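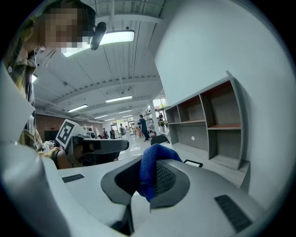 Blue knit in the camera gripper, second gripper with its marker plate on the left. Friday, cloth set.

Friday, 9:40

Cloth handling for Girnora, continued. Target for this task is 800 good episodes. We had 300 at the start of the day and I want 100 more before we pack up.

Bimla on the grippers for the morning, Thanakorn checking uploads and marking rejects. Swap after lunch.

Changes from last time:
Start each episode with both markers in view of the head camera and hold still for 3 seconds. Thanakorn found the tracking drifts at the beginning of clips where people started moving right away.
Pinch the knit near an edge. When it gets bunched deep in the finger the pad is covered and the width reading is useless.
Drop the cloth from a different height each time. The old batch has too many neat starts.

11:15
Left gripper lost tracking twice when Bimla turned her wrist under the marker plate. Both clips rejected. Asked her to keep the plate facing up as far as the fold allows. It slows her down a little – fine.

Overhead lights may be a problem for exposure when the gripper tips back. Left the setting alone for now. Changing it halfway through a batch would be worse.

14:30
Thanakorn on grippers. He folds faster than Bimla and lets go early, so the second fold springs open on the thicker knits. Kept those clips but tagged them "reopen". Lomumwood trained on a mix like this for the towel task and the recovery behavior got better, so worth having.

Flulska sync stalled again after lunch. Restarted it, files all there.

To do
Ask Khunthong for more knits, other colors. Too much blue in this set.
Write the pinch rule into the operator sheet.
Recheck finger calibration on the right gripper before the next session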